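How to Budget for a Sorting Arm Before You Call a Vendor

Updated 2021-10-10

Quick one. We get asked for this a lot so I'm just writing it down. Covers a single tabletop arm doing bin sorting at a returns desk or back office. Not a full line, not conveyors.

Step 1. Write the job in one sentence
Ours was "pick small parcels off the table, drop them in the right bin." If you need two sentences, price two jobs. Dennis Ondieki at our Wilerton site skipped this and got three quotes for three different machines. Couldn't compare any of them.

Step 2. Plan the layout first, arm second
Most people do it backwards. Reach decides the model, the model decides the price. So mock up the table. Tape on the floor works, a simulation is better and you can move stuff in seconds.

Check in the layout:
- where the base sits relative to the bins
- whether the gripper clears the bin rims
- where a person sits or walks
- which way the bins get pulled out when full

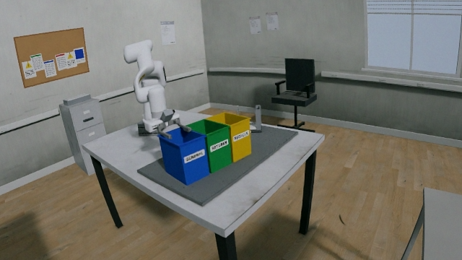 Simulated layout: arm at the back of the table, bins marked GENERAL, RETURNS and RECYCLE.

Putting the base behind the bins leaves the front open for whoever swaps them. Costs you some reach. Run the motion to every bin, all the way down, before you commit to an arm length. Also try it with the bins heaped up.

Step 3. Price the small stuff
The arm is one line on the sheet. Then:
- gripper, plus a spare set of fingers
- table that doesn't wobble (bolt it if you can)
- bins, labels, mat
- camera and mount if parts arrive in random spots
- guarding or scanner, whatever your risk assesment calls for
- power and network drop
- install and training days

Labels sound silly. We budgeted 40 dollars for bins and labels and spent 200, mostly on bins that were the wrong height. Measure first.

Step 4. Ask for the quote in pieces
Send every vendor the same layout file and the same parts list. Ask for hardware, software license, install and yearly support as separate lines. Bromis sent us one lump number, Makori split it out. Much easier to argue with a split quote. Get the license renewal in writing, year two is where it jumps.

Step 5. Hold money back
Subira Rashidi does our purchasing and she won't sign with less than 7 percent unspent. Good rule. Ours went on a second gripper in September.

Step 6. Test with your own parts
Box up 67 real items, ugly ones too. Bags, tubes, anything shiny. Ship them to the vendor and ask for the uncut run, misses included. Do this before the purchase order goes out, not afer.

Spreadsheet template is on the Brokis downloads page. Change the currency cell at the top first or the totals come out wrong.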